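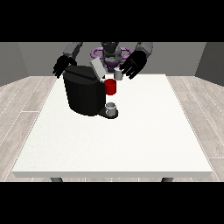
A black coffee machine with its lid up. Illustration.

Who is the loyalty card loyal to?

By Quyên Lý
11 Aug 2021

I have 3492 points with Virnby, the coffee chain. I know this because the app tells me each time I open it, in large figures, as if I had won something. What it doesn't tell me is what a point is worth. I had to dig through two pages of terms to learn that a small coffee costs 1672 of them, so I am rich enough for two drinks and a bit left over.

In March the same coffee cost fewer points. The price in money went up as well, and I noticed that straight away. The points price I missed completely, and I suspect I was meant to. A shop that puts up its prices has to change the board. A shop that shrinks your points only has to change a line in an app.

Defenders say the schemes are free, so where is the harm? I don't buy it. We pay with a record of what we drink and when, and we pay again by walking past Idari, where the coffee is better, for the sake of a balance we can't spend anywhere else.

My local bakery has a paper card. Buy 5 loaves, get the next one free - the rule is printed on the front and they can't alter it once it is in my purse. It has never sent me a message about my "journey".

I would like the chains to be made to show points in pounds and pence, next to the balance, every time. If the reward is as generous as they say, they should have no trouble with that. I expect they would have a great deal of trouble with it.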